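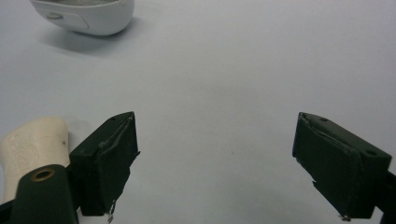 Bench top, the matte white-gray one. Few faint specks.

2 October 2019

Bench surface again. Specks are in the finish I think, not dust, but not sure. Raking light tomorrow and look properly. Don't scrub at them before that!!

Finish log so far: primer, then two coats Smadi matte, sanded 400 between. Bayu wanted to go to 800 but we only have the box of 400 and the old 110 belt stuff, no use here. Left it at 400.

Test piece (offcut, lives under the window) got the same coats same day. Coffee ring overnight, wiped with plain water, gone. Marker pen - not gone. Tried alcohol, lifts the pen but leaves a shiny patch. So no marker on the bench, tape only, low tack. Tell Erhan.

Color is bluer than the old top. Erhan says he likes it, small parts show up better. Pale stuff will be a pain tho, anything cream or white.

Still to do
- edge on the sink side, drip needs cutting back
- weigh down test, 80 kg for the weekend, see if the legs creep
- order more matte, Zuvik part no. ends 788, check wth Bayu that its the same sheen
- felt pads for the heavy vise

Cure time on the can says seven days. Nothing hot or heavy on it til then, vise stays on the floor. Bayu has the rest of the can in the solvents cabinet, lid is a bit bent so tap it down hard.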